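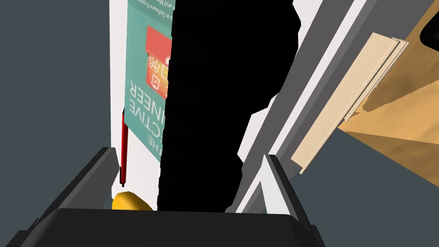

Ticket 632 - Wrist view tilted in sim, gripper open beside the pen
Cell: Stoica desk-tidy cell (simulated twin)
Opened by: Skye Cowie
Assigned to: Nazar Tymoshchuk
Priority: Normal, rising with my blood pressure
Status: Closed, with one leftover

Skye Cowie, 9:10
Since the August scene update the wrist camera in the Stoica sim has a steep lean to it. The arm lines up on the red pen, looks very sure of itself, and closes on air to the right of it. I get up to 7 misses before the run gives up. Same script was fine before the update. Restarted everything, including me (coffee).

Nazar Tymoshchuk, 9:42
Did you touch the camera mount file?

Skye Cowie, 9:44
No. I know everyone says that.

Nazar Tymoshchuk, 10:30
Loaded your scene. Two things. The wrist camera is rolled compared to the mount drawing. Also there's a big solid black lump sitting over the software engineering book and much of the white surface. Is that meant to be something?

Skye Cowie, 10:36
I had been calling it "the shadow." I'd like to withdraw that.

Nadiia Polishchuk, 11:05
Jumping in for the scene side. Black with no surface detail at all is usually a missing material. Please send the load log. Search it for "fallback".

Skye Cowie, 11:20
Two hits, both for the same object. The log calls it Gostance_prop_b, which tells me nothing.

Nadiia Polishchuk, 11:51
It tells me I renamed a folder. Mine. Fixed path is in the shared scene, pull and reload. It won't help your pen, though. The pen is drawn properly and the grasp planner never looks at that prop.

Nazar Tymoshchuk, 1:15
Found the pen part. The update brought in the Nalard mount file, which has its own roll value, and our cell config adds a roll on top. So the camera was turned twice and the planner only knew about one of them. I zeroed ours and left theirs alone.

To check on your end:
1. Close the sim fully. Reload keeps the old mount.
2. Pull the cell config.
3. Open the fingers wide and drive to the pen approach pose.
4. Compare the wrist view with the mount drawing. Roll should match.
5. Run the pen pick, leave everything else where it is.

Skye Cowie, 2:02
Skipped step 1, got the same lean, was briefly quite rude about you. Did step 1. Roll matches now and the pen pick goes through. The black lump has a texture again and is less mysterious than I'd hoped.

Bogumił Pietrzak, 2:40
Does this affect the real cell at Gornham?

Nazar Tymoshchuk, 2:48
No. It still has the old mount file. Please don't update it until I've moved the roll check into startup - right now it loads both values without a murmur.

Bogumił Pietrzak, 2:50
Update is on hold. Closing this one. Startup check goes on Nazar's list, under the other startup check.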